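Wesgate Tableware Set — README

Version 2, updated October. Contact: Martti Savolainen

What's in it
3,663 images of dishes being handled, sorted and put away. 281 separate pieces. Mostly plates, then bowls, cups, a few serving dishes. Split into 6 folders by type.

Labels
One line per piece in pieces.csv: type, main color, rim (plain / banded / patterned), chips yes or no. Patterned rims get a short free-text note as well, eg "cream center, dark brown and rust red stripes, cream blocks". Spelling in the notes is not consistant, sorry. Search on "rim" first, then narrow down.

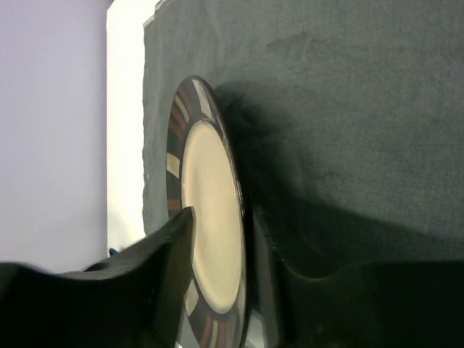

Eero Heinonen wrote in to say that cream and white should be one color, he had sorted the same rim blocks both ways on different days and couldn't defend either. Fair. Merged as "light" in the color column, free-text notes left alone.

Known problems
- stacked plates: only the top one is labeled
- saucers and small plates get mixed up, no size field yet
- a glossy center can pick up a strip of light or shade, don't read it as part of the pattern
- bowls from the Drurndale kitchen have no chip info — never got checked

Changes since version 1
Duplicates out. Cup handles dropped as a seperate label. Folder names now lowercase.

To do
Size field. Recheck the saucers.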